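Equipment Planning Report - Towel Handling Station
Team 5, Capstone Design, final version for June hand-in

1. What we were asked to do

Our sponsor lab wants to collect demonstrations of people handling cloth with hand-held grippers, and later on run the same tasks on a pair of arms. We were not asked to build the robot. We were asked to work out what to buy, in what order, and what it would cost, with a hard cap of $2,000 for this phase. Arms are a separate budget and not in this report except where they change what we buy now.

The working name for the station is Eren. Everything labeled Eren in the parts sheet is ours, anything labeled Fustow belongs to the older project and should not be counted twice. We did count it twice in the midterm version. Fixed.

2. Starting point

The lab already had two workstation desks, a decent computer, monitors, shelving and more cardboard boxes than it needs. So nothing on furniture except one table. We spent the first two weeks just making the inventory, which felt slow but knocked a lot off the list. The midterm budget had a new computer in it. Gone now. The existing one handles recording fine as long as nobody is training on it at the same time.

What was missing:

- grippers, enough for two hands plus spares
- wear parts (finger pads, bushings, cable ties, screws)
- a work table that stays put
- cloth items in several sizes and thicknesses
- storage for the recordings
- chargers and cables

3. Make or buy, the grippers

Biggest line on the budget and the one we argued about longest. Three options.

Option A, buy finished units from Skerklow. Good quality, long lead time, and the quote for one pair ate more than half the money before shipping. Spare fingers only sold as a full set.

Option B, buy the kit from Likavent. Linkage plates, spacers, bushings and hardware in one bag, you assemble. Cheaper by a lot. Instructions are thin. Fingers are sold seperately, which we missed on the first quote.

Option C, make everything ourselves. Cheapest on paper. But printer time is shared with the whole department and we would have been tuning tolerances until graduation.

We picked B. The assembly time is free to the sponsor since it's us, but we wrote the hours down anyway so the next team can plan. It took 14 hours for the first unit, with a lot of undoing. The second was much quicker.

One warning for whoever reorders: check the bushings in the bag before you start. Ours had a short count and we lost several days waiting on the replacement. Order extra with the first shipment, shipping costs more than the part.

4. Trial work before the big order

Before placing the full order we got permission to spend a small amount on a trial, to find out if the task was even doable with the kit grippers. Wanted to know three things: can a person hold a towel between two grippers without fighting it, how big a table do you need, and what gets used up.

Towels turned out harder than the thin cloths. A thick one bunches up at the grip point, and when you pinch it you get a lump of fabric and not a clean edge. Flat finger pads hold it ok when you have a narrow band between them. Corners are a different story - you have to come in from the side and it takes practice. We think wider pads are worth buying as an option, so one set went on the list.

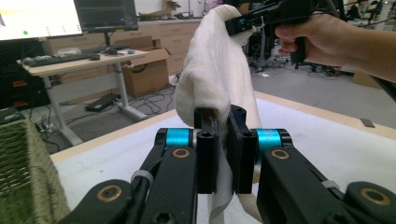
Table size was the other big one. A towel held up between two hands needs clear space under it and on both sides or it drags over whatever is sitting there. We had planned on a small folding table. After the trial we changed that line to a full size one with a plain light top. The plain top matters for the recordings too, the cloth outline gets lost on anything patterned. (Though a white towel on a white top is not great either. See section 7.)

Cable ties get used up faster than expected. Every time you reroute something you cut the old ones. A bag costs almost nothing, put two bags in.

5. Budget by share

Sponsor asked for shares and not line prices because the quotes expire. Full prices are in the parts sheet. In order of size, biggest first:

Gripper kits, one pair plus one spare. Most of the money.
Fingers, standard and wide.
Work table.
Storage drives, two, one is the backup.
Cloth set.
Chargers, cables, hub.
Small hardware and wear parts.
Shipping, all vendors.

Total comes to 97 percent of the cap. That is tighter than we wanted. Our advisor asked for more slack than that and we did not get there. If a vendor raises prices the first thing to cut is the spare gripper kit, since you can still work with one pair, you just stop when something breaks. Do not cut the backup drive. Do not cut the cloth set either, it's cheap and the whole station is pointless without it.

6. Order of purchase

We split it in stages so that a mistake in one doesn't sink the rest.

Stage 1 - one gripper kit, standard fingers, small hardware. Build it, use it for a week, write down what is wrong.

Stage 2 - second kit, table, first drive. At this point two-handed work can start.

Stage 3 - cloth set, backup drive, wide fingers, cables.

Stage 4 - spare kit and whatever ran out. Only if money is left.

Likavent ships slower near the end of the semester, everybody orders then. Stage 2 has to go in before midterms or you are sitting there with one hand. We put ours in late and lost most of two weeks. Used the time for the cloth list, so not totally wasted, but the schedule never recovered.

Also, purchasing office needs a separate form for each vendor. Not each order, each vendor. Do all the forms on day one even for vendors you might not use. The form for Skerklow sat in the system unused and did no harm.

7. Cloth set

Sounds silly to have a section on towels but the sponsor asked for it.

Buy more than one of each kind. Cloth changes as it is used, and you want a fresh one to compare with. Get several thicknesses. Get colors that stand out from the table. White fluffy towels were our first buy and they are fine for practice, but for the real set we recommend at least one darker color in every size. Wash everything before the first use, new towels shed lint and the lint gets into the gripper linkage. Regular store towels are fine, no reason to pay for lab supply.

Need something to keep them in. The lab has baskets, so zero cost.

8. Things we left out and why

Gloves. Tried, the trigger is awkward with them on. Dropped.

Second monitor for the station. The existing desk setup is enough.

Lighting. This one we are unsure about. The room lights were ok for the trial but we only worked afternoons. If someone plans to record at night, budget for a pair of lamps. We did not.

Cable management. We should have had a line for this and didn't. The floor under a desk fills up with cables fast once chargers and hubs come in. A tray and some velcro would fit in what is left. Recommended for the next round.

Chair mats, anti fatigue mats. Holding a gripper up gets tiring in the forearm, not the feet, so a mat won't help. Shorter sessions help.

9. Looking ahead to the arms

Not our budget but a few choices now affect it later. The finger mount on the Likavent kit is the same on the hand-held version and the arm version according to their drawing. We have not tested that. If it holds, all spare fingers carry over and the arm budget can drop that line. Somebody should get it in writing before ordering.

The table has to be bolted or clamped for arms. The one we chose has an edge thick enough for clamps, we measured it in the store. A folding table would have had to be replaced, so the money moved in section 4 gets saved later on.

Arms also need floor space on both sides and a clear path to the outlet. The current corner is tight. Boxes have to go, and the chairs need to live somewhere else.

10. What we would do different

Inventory first, before any quotes. We did quotes first and had to redo half.

Ask what is included and what is not. Fingers.

Put shipping as its own line from the start. In the first draft we folded it into each item and nobody could check the math, including us.

Do the small trial earlier. Two of our biggest changes, table and wide fingers, came out of a few afternoons of just holding towels.

Keep the parts sheet in one place. We had a copy on the Eren drive and one on the Fustow drive and they drifted apart. The Eren copy is the right one.

Appendix A: parts sheet (separate file)
Appendix B: vendor quotes, Likavent and Skerklow
Appendix C: assembly log, first and second unit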